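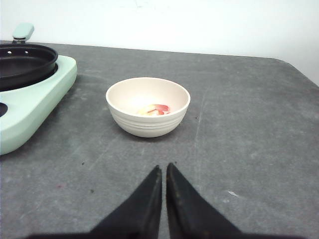 Ribbed white bowl with cut apple, bench position left of centre. Green portable stove to the left.

April, bench notes, browning trial, batch 13

Apple cut skin-on, pieces kept small. Skins left on so the flesh and the peel can be judged separately - peeled fruit last time gave nothing to compare against. Variety is the red one from the Bulldale box. Knife rinsed between apples.

Bowl is the deep white one with the ridges round the lower half. Staying with it for the whole series. The cream interior is a fair background for pale flesh but it throws a bright patch under the ceiling light, so read colour from the side of the pile away from the glare. The Gowda colour card goes next to the bowl, never in it. It stained last time.

Dip: 500 ml water, lemon juice as per sheet 2041, pieces drained on a cloth before going into the bowl. Control gets plain water, same volume, same cloth type.

Stove stays off until the readings are done. The syrup stage needs 50 g of fruit from each lot, weighed after the last reading. Wosent scale drifts when it is close to a warm burner, so weigh at the far end of the bench.

Paweena Srithong asked whether the ridged bowl holds residue in the grooves. Outside only, inner wall is smooth, so no effect on the fruit. It does need a brush when washing up. Prandum tablets left a film on the glaze; back to ordinary washing-up liquid.

Readings at 14:00 and 16:00. Score flesh only, ignore any piece lying skin side up. Do not stir the pile between readings.

To do: more lemons, new cloths, relabel the control tub.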